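Members' visit to the Lirbridge workshop

Reading time: 2 minutes

Twelve of us went over to Lirbridge on October 7, 2023 to see how people there teach robots to handle cloth. The visit had been planned for April, but the building was being rewired then and it was put back. Kavinda Khondokar met us at the door and took us straight through to the work area, where we were asked to leave bags and coats on the rail and keep to the carpet edge.

The project is called Tristau. Its aim is to get a pair of robot arms to deal with soft household things: pouches, cloths, socks, small bags. Hard objects such as cups and boxes keep their shape when you pick them up, so a machine can be told where to hold them. A piece of fabric changes shape every time it is touched. Kavinda said the group had tried writing out the steps by hand and gave up after a few months.

What they do now is have a person carry out each task while holding a gripper in either hand. The grippers are close in shape to the ones on the robot, and the movements are recorded as the person works. Each task is repeated many times, with the object put down a little differently at the start. Naheed Kakakhel, who looks after the recordings, told us they had 996 of them for pouches alone, and that 96 had been thrown out for one fault or another. The usual fault is a cable catching on the table.

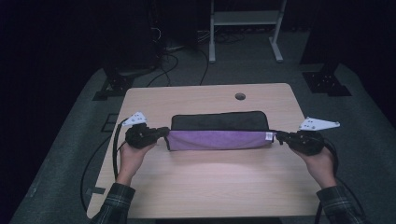 Several members had a go. Faisal Satti managed to fold a tea towel in half at the third attempt. Zeeshan Cheema found the grippers heavier than he expected and said his wrists ached after five minutes. The staff work in short turns for the same reason and swap over at the half hour. You have to learn to do without your fingertips, and most of us kept wanting to put the things down and use our hands.

After tea we were shown the robot itself, in the next room. It picked up a folded cloth and laid it flat on a tray, slowly, and did the same again with a second cloth. On the third it took hold of two layers at once and had to be stopped. Kavinda was quite open about this and said thin cotton was still the hardest.

There were questions about cost and about when such a machine might be seen in a laundry or a care home. Neither got a firm answer. The group hopes to have around 800 more recordings done before it moves on to clothing.

Our thanks to Kavinda and Naheed for giving up a Saturday. Anyone who would like to join a second visit should give their name to Kamran Mohmand. Places will again be limited to 12, and there is a flight of stairs with no lift.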